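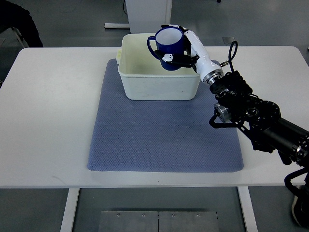 ## Unit 4: Recording demonstrations by remote control

Notes to go with the practical. Read sections 4.1 to 4.3 before you come to the lab. Questions on the exercises go to Xuelian Yan.

### 4.1 Two ways of showing a task

In **hand guiding** the teacher takes hold of the arm and moves it through the task. The joints are set to give way, and their angles are stored as the arm moves. It is quick to learn. It works well for the arm and badly for a hand with many finger joints, which one person cannot move all at once.

In **remote control** the teacher stands apart from the robot and moves a glove, a handset or a second, smaller arm. The robot follows. The teacher's own body stays out of the working area, and the fingers can be driven together. The price is a short delay and a poor sense of touch, so new operators tend to squeeze too hard.

We use remote control for the mug and basin task.

### 4.2 The task

A mug is held upright over a square plastic basin that stands on a mat. For the recordings we divide the task into five stages:

1. approach
2. grasp
3. carry
4. lower into the basin
5. release and withdraw

The grasp deserves the most care. Take the mug round the body, on the side away from the handle. With the handle pointing left and the palm on the right, the fingers can close across the front of the cup and the handle is free to clear the rim of the basin.

Keep the mug level during the carry. A tilted mug still counts as a valid recording, but write the tilt in the log.

### 4.3 What is stored

Each recording (we say *episode*) holds:

- arm joint angles
- finger joint angles
- the operator's commands, stored separately from the measured angles
- the view from the head camera
- a text label for each stage

Commands and measured angles differ whenever the fingers are pressing on something. Students often plot one and label it as the other. Check the column names.

All streams are resampled to 20 readings per second before training. The set you will be given, Drastell, has 232 episodes from two operators, Benedek Veres and Sabina Hájek. Their styles differ: Veres pauses above the basin before lowering, Hájek does not. Bear this in mind for exercise 3.

### 4.4 When to throw an episode away

Discard it if the mug is dropped, if a stream has a gap, or if someone reaches into the working area during the carry. Do not discard it for being slow. A corrected mistake is also kept, with the label `recovery`, as the learned controller needs to see how to get back from a bad position.

### Exercises

1. Plot command against measured angle for one finger during the grasp. Mark the point of contact.
2. Find the stage boundaries in three episodes by eye, then compare them with the stored labels.
3. Train on one operator and test on the other. Report both directions.

Hand in plots and one page of text by Nov 17, 2018.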